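Course: Storage, Packing and Small Goods Handling
Handout 6: Where to put a thing so that it can be found again

Please read this handout before the meeting on 25th January. We will not repeat it in class, we will only discuss your answers to the tasks.

1. Starting point

In the last handout we spoke about how goods arrive. Now we speak about where they stay. Many students think that storage is a question of space. It is partly true, but in a small stockroom the bigger question is usually time. A person walks, looks, moves one thing to reach another, and puts the first thing back. If the room is badly arranged, this small work is done again for every order.

We use the Asthorpe stockroom as our case for the whole term. It holds 3,135 separate items on paper, mostly kitchen goods and small tools. At the October count, 111 of them were not in the place where the list said they should be. They were in the room, only in another place. Please remember this difference: a lost item and a misplaced item are the same thing to the customer who is waiting, but they have different causes.

2. Open front or open top

A container has an opening, and the opening decides how the hand must come in. With an open top, the hand comes from above, and things can be stacked only if you lift the upper container away first. With an open front, you can stack the containers and still reach inside, but you lose the view of what stands at the back or behind a side wall.

Metal kitchen goods are a good case to think about, as they are round, smooth and not easy to stack one in another when they have handles. 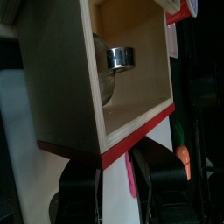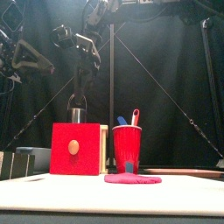 A second point is the height. The best place for the hand is between the hip and the shoulder. Everything which is used every day should be there. Above the shoulder you put light things, and near the floor you put heavy ones. The rule is old and simple, and it is broken in almost every stockroom I have visited, usually for the reason that the heavy boxes came last and the low shelves were already full.

3. Fixed place and free place

In a fixed system every item has its own address. The workers learn it quickly and they do not need the list very often. The weak side is that the place stays reserved even when it is empty.

In a free system a new delivery goes to any open place, and the address is written down at that moment. This saves space. However, it depends completely on the writing. If one person forgets to write, the item is misplaced from the first minute.

Estetti, the supplier in our case, delivers in mixed boxes, and this makes a pure fixed system difficult. The stockroom at Sandoval has a mixed solution: fixed addresses for the goods that are asked for every week, and free addresses for the rest. I recommend you to compare both plans on paper before you decide which one you prefer.

4. Labels

Write the label for the person who does not know the room. A label should carry the address first and the name of the goods second – in this order, because the eye searches for the address. Put it on the edge of the shelf and also on the container. If the container is moved, the two labels do not agree any more, and the mistake can be seen without opening anything.

Do not use color alone. Under weak light some colors look the same, and some workers cannot tell red from green.

5. Tasks

a) The Asthorpe room has shelves for 4,000 items. Suppose that 2,000 places become fixed. Which goods would you choose for them, and what would you need to know first?

b) The Idow plan (see your folder) places all cups and pots on the lowest shelf. Give one argument for it and one against it.

c) Draw one shelf at home or at work from the front. Mark the things you used this week. Are they between hip and shoulder?

Half a page for each task is enough. Task c can be done by hand, but please write the measures clearly – last time I could not read several of them.

Related handouts
Handout 4: Receiving and checking deliveries
Handout 5: Counting stock without closing the room
Handout 7: Packing round and fragile goods
Handout 8: Returns
Word list for Handouts 1 to 6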